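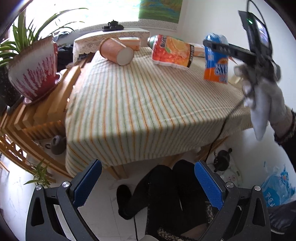

4. Getting your film ready to send

Welcome back! If you've made it through the sign-up pages, the hard part is behind you, and all that's left is to get your short film into the Skodach entry portal in one piece. Set aside a quiet hour if you can – the upload is slow on some home connections, and it's no fun to hurry it along.

1. Export your film as a single MP4 file, no larger than 400 MB. If your editing program offers a choice called "web" or "online," that one usually does nicely.

2. Name the file with your entry number first, then the title, like this: 491-The-Long-Ferry.mp4. Please leave out spaces and accents, even in the title (you can put them back in the form later on).

3. Sign in to Skodach, open My Entries, and click Add Film. Choose your category. Filmmakers under 18 should pick Stundcombe Juniors, whatever the length of the film.

4. Wait for the green bar to fill all the way, then press Confirm.

Caution: Don't close the tab before you press Confirm. The portal won't save half an upload, and you'll have to start over from step 3.

5. Watch your film through once in the preview window, with the sound up. Check the first few seconds and the end credits in particular.

Note: You can swap your file up to 7 times before entries close at the end of August. The newest one is always the one our judges see.

6. Add your subtitles, if you have them, as a separate SRT file under Extras.

Stuck on any of this? Write to Oleksandra Koval through the Help tab and include your entry number. She's very patient with new filmmakers, and no question is too small.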